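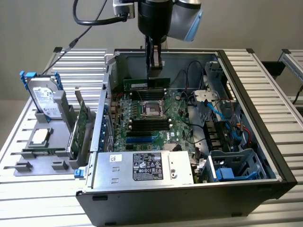
*Bench 2, Floltgate shop. Memory module over the upper slots, Dell tower on its side.*

# Robot cell check, PC rebuild bench

Inspector: Tegwen James
Cell owner: Bartosz Mazurek
Month: February
Task under review: refit of processor, memory, hard disk and expansion card

## Before power-on

- [x] Tower on its side, side panel off
- [x] E-stop reachable from both ends of the bench
- [x] Parts staged in the gray fixture. *Drive, processor and card each have their own place. Good.*
- [ ] Arm cables tied back. *Not passed. The thick one loops out beside the arm. Clip it before the next run.*
- [x] Tower unplugged from the wall

## Gripper and motion

- [x] Finger pads clean
- [x] Grip force set for memory, not for the drive
- [x] Slow speed inside the case
- [ ] Clear path over case wiring. *Black wires cross the upper right of the board and a red cable hangs by the drive bay. The arm does not know they are there. A person has to look first, every unit.*

## Task results, from the cell log

| Step | Tries | Done with no help |
|---|---|---|
| Memory | 477 | 221 |
| Drive into bay | 200 | not scored yet |

Comments (TJ): Memory is under half. Most misses are modules that go in at one end only, and the arm stops on force as it should. Nothing broken so far. Processor stays a hand job until the socket lever can be closed by the arm — Bartosz agrees.

Comments (BM): Sisetti wants the cell running alone on second shift. I would not sign that. It can do the lifting and lining up with someone at the bench.

## Sign-off

- [x] OK for attended use
- [ ] OK for unattended use
- [ ] Recheck after cable clips are fitted and the log reaches 3,000 memory tries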